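Malledden Students Enter Two-Arm Sorting Contest, Make No Promises

MALLEDDEN, April - The robotics club at Malledden Technical College will send a team to the Ornmont Student Automation Challenge this spring. The task is to move objects between containers with two robot arms. The club does not expect to win and would like that printed.

"Every team says its robot is ready for the home," said club president Hongmei Qin. "Ours is ready for one table. Ask me about your kitchen in ten years."

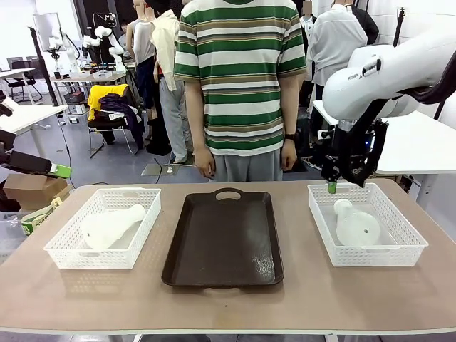 By Ashraful Wijesinghe
Club Press Officer

Work this term has centered on two white baskets and a brown tray, with an arm on either side of the table. Each team gets 500 seconds per round, and judges may swap the objects without notice. Faculty adviser Anselmo Quintero doubts the scoring says much about real work.

"A contest rewards whatever the contest measures," he said. "I have told the students to write down every failed grasp. I trust that list more than a trophy."

The club has logged 194 failed grasps so far and will post the full list after the event, whatever the result.

Entry is open to student teams only. Visitors may watch practice in the robotics lab from 2 p.m.

Contact: Ashraful Wijesinghe, Malledden Robotics Club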